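Sernis opens its tables to Pratel households with a season of shared kitchen mornings

Charity invites neighbours of all ages to prepare, tidy and eat together from December

PRATEL – Sernis, the community food charity which has been running out of the old Sleiman bakery for the past nine years, is delighted to announce that its kitchen mornings will be open to every household in the town from December, with no referral, no fee and no need to bring anything but an appetite. The mornings have until now been offered only to families on the charity's own list, and the team has wanted to throw the doors open for a very long time indeed.

The idea is a simple and, we like to think, a rather old-fashioned one. People come in at half past nine, hang up their coats, choose a table and get on with the small jobs that come before and after a meal: rinsing fruit, finding a bowl that is the right size, chopping, wiping down, putting things back where the next person can find them. There is always a pot of tea on the go, and there is usually soup by noon.

Majdi Hourani, who founded Sernis and still leads most of the mornings himself, explained that the tables are laid with everyday things on purpose. "We don't put out anything fancy," he said. "Fruit, a chilli or two, a few bowls, a chopping board, a sponge and a brush for afterwards. I grew up in a house where the washing-up was part of the cooking, and the best conversations I ever had with my grandmother were over the sink, so I'm very fond of a sponge!"

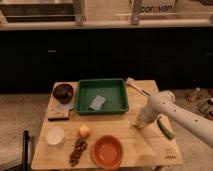
Each morning starts with the fruit, which is shared out among the tables and goes into a big salad for everybody to have with their soup. Chillies are kept for the pickling table, a great favourite with the older regulars, who have strong opinions about vinegar and are only too happy to share them. Children are very welcome as long as a grown-up comes along too, and there are plenty of jobs for smaller hands, from pulling grapes off their stems to drying the bowls.

Last year the charity welcomed 404 people to its mornings and served 965 bowls of soup, and it hopes that opening up to the whole town will let it serve 2000 in the year ahead. The larger programme has been made possible by a grant from the Nonotgate Fund, which will pay for ingredients, a second oven and some much-needed shelving in the back pantry.

Abilio Cuesta, kitchen manager at Sernis, said: "People come for the company and go home knowing how to make a decent pickle. I had a gentleman last winter who had never cut up a pepper in his life, and now he brings me jars to try. I'd love to see some new faces, and if you're shy, come and stand next to me and I'll find you something to peel."

Kitchen mornings run from 9.30am until 12.30pm at the Sleiman bakery, Pratel, with step-free access from the yard. Aprons are provided. Anyone with a food allergy is asked to have a word with the kitchen team on arrival. Places do not need to be booked, although groups of more than six are kindly asked to let the office know beforehand.

ENDS

Notes to editors

Sernis is a community food charity based in Pratel. Majdi Hourani and Abilio Cuesta are both available for interview, and reporters are welcome to join a kitchen morning by arrangement with the Sernis office.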